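Drundholm – Rapport d'avancement du projet de manipulation de textiles
À l'attention de la Fondation Asis
14 janvier 2022

Chers partenaires,

Avant toute chose, merci pour votre patience. Ce rapport vous parvient plus tard que prévu et vous savez déjà, par notre court message de décembre, que la fin du trimestre a été mouvementée. Nous avons préféré attendre d'avoir bien compris la panne avant de vous écrire longuement, et nous voilà maintenant en mesure de vous la raconter, avec ses conséquences sur le calendrier et sur le budget.

Commençons tout de même par ce qui avance. Au moment de l'arrêt, nous avions enregistré 338 séquences complètes de pliage et de mise à plat, faites à la main avec les paires de pinces instrumentées, sur des serviettes, des t-shirts et quelques draps. L'équipe a pris le coup de main (les premiers jours, je vous assure que plier une simple serviette avec ces outils demandait une belle dose de bonne humeur !) et la qualité des gestes s'en ressent nettement. Les consignes de travail ont été réécrites, le poste de pliage a trouvé sa place dans le hall et le petit guide destiné aux nouveaux opérateurs est presque terminé.

Venons-en à l'incident. Pendant une séance de torsion – l'exercice où les deux pinces tirent le tissu chacune de son côté – un opérateur a signalé que la pince gauche ne se rouvrait plus. Les doigts sont restés serrés sur l'étoffe, la gâchette ne répondait pas, et il a fallu couper l'alimentation puis desserrer l'articulation à la clé. Personne n'a été blessé, je tiens à l'écrire clairement. Mais le pouce de l'opérateur se trouvait tout près de la charnière à ce moment-là, et nous avons suspendu les enregistrements le jour même sur l'ensemble des postes.

Nous avons d'abord soupçonné l'électronique, un peu par habitude, et nous y avons perdu du temps. Le fournisseur des pinces, la maison Gadov, nous a aimablement prêté un banc de mesure, et c'est en démontant les articulations une à une que la cause est apparue : des vis insuffisamment freinées, qui prenaient du jeu au fil des séances. Sous une traction latérale, le maillon se mettait légèrement de travers et se coinçait. Sur une prise droite, rien ne se voyait, et c'est bien pourquoi nos contrôles du matin ne l'avaient pas détecté.

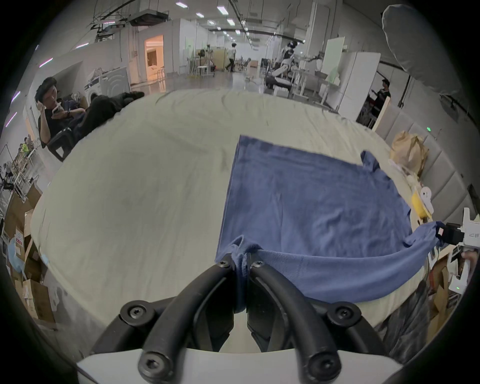

Il y avait malheureusement une seconde conséquence, plus discrète. Quand un maillon prend du jeu, l'ouverture mesurée par le capteur s'écarte de l'ouverture réelle des doigts. Nous avons donc relu toutes les séquences, y compris celles qui nous paraissaient excellentes, et 149 d'entre elles ont dû être écartées. C'est beaucoup, et je ne vous cacherai pas que l'annonce a été difficile à faire à une équipe qui s'était donné tant de mal. Les autres ont été vérifiées et restent utilisables.

Plusieurs mesures sont déjà en place. Les vis des articulations sont remontées au frein-filet et marquées d'un trait de peinture, si bien qu'un desserrage se repère d'un coup d'œil. Chaque séance débute par un essai en traction oblique, cinq fois de suite et pour chaque pince, sur une chute de tissu. Nous avons aussi fait ajouter un arrêt qui libère les doigts lorsque l'effort dépasse un seuil. Celui-là demande encore des réglages : il se déclenche parfois sur les tissus épais, ce qui agace un peu tout le monde, mais nous préférons pour l'instant le garder trop sensible.

Le cabinet Jääskeläinen, qui nous accompagne sur les questions de sécurité, a relu la procédure et nous demande deux compléments : une consigne écrite pour le dégagement d'une pince bloquée, et un registre des petits incidents, même les plus anodins. La consigne est rédigée. Le registre est ouvert et compte déjà cinq lignes, dont aucune ne concerne un blocage.

Du côté du calendrier, la livraison du premier jeu de données est reportée à la fin du mois de mars. Les heures de reprise seront prises sur la réserve prévue pour les imprévus et nous ne sollicitons pas de rallonge. En revanche, nous aimerions votre accord pour déplacer vers l'achat de pièces de rechange une partie de la ligne « déplacements », que nous n'avons presque pas utilisée cet hiver. Le tableau détaillé vous sera envoyé séparément, avec le compte rendu de démontage.

Si vous souhaitez venir voir le poste remis en service, vous serez les bienvenus à Drundholm quand il vous plaira – il suffit de nous prévenir la veille pour le badge d'entrée.

Avec toute notre reconnaissance,

L'équipe du projet textiles, Drundholm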